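About Nevevora

Hello, and thanks for stopping by! I'm Tormod Bråten and I make artificial flower bunches, mostly roses, for people who love having flowers in the house but go away a lot (or forget the water, like me).
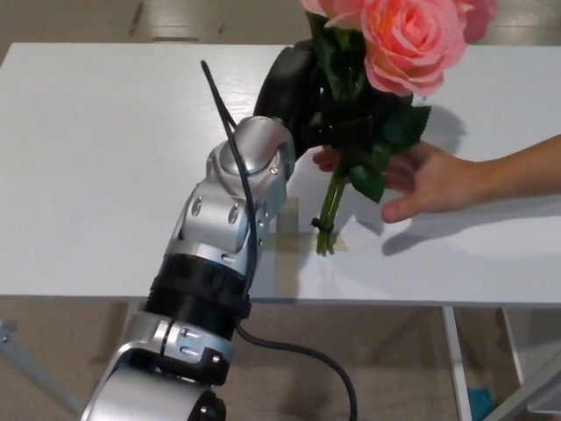
I started at my kitchen table with a box of 12 stems and a very patient sister. She wanted something pink for her hallway, then her neighbour wanted the same, and by the following May I'd made 500 bunches and had to find a proper room to work in. These days it's about 900 a year, all still put together by hand.

Roses are my favourite to do. I like a soft pink with a bit of salmon in the middle, plenty of dark leaves tucked up close under the blooms, and the stems tied low down so the whole thing slips into a narrow vase without a fight. Three good roses can fill a windowsill – you really don't need a huge armful!

We've got 19 kinds of bunch at the moment. Trilum is the small one for desks and bedside tables, and Aquino is the big blowsy one that people order for weddings. If you'd like a colour you can't see in the shop, just ask. I keep odd stems in drawers all over the place and I love a rummage.

Visitors are welcome most mornings from ten. Ring the bell twice, as the radio's usually on.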